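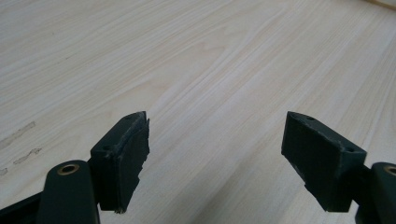

Green finger pads over a wood-grain surface. The left one is chipped along its inner edge.

Parts > Hand grippers > Finger pads

Plamero replacement finger pads (pair)

Print this page | E-mail this page

I run these pads on my own Urnum hand gripper, so I get pretty fussy about them! When the inner edge goes ragged like the left one in the photo, I stop sanding and swap the pair. Always the pair, please – a fresh pad facing a worn one closes crooked and drives me nuts.

The job takes me 5 minutes. Open the fingers all the way, back out the two screws on each block, lift it off and wipe the seat with a dry rag. Start both new screws by hand before you tighten either one (I've stripped a hole by rushing). Leave the brass bushings in the arms alone unless the finger wobbles side to side. If it does, you want the Mengal bushing kit, part 76.

Pads are part 310, dark green only, screws in the bag. They don't fit the older Skirport arms, sorry! I got more than 80 hours out of my last set, mostly lifting small boxes.

Stuck on a screw? Write to Tayla Tautahi at the parts desk, any day but Sunday.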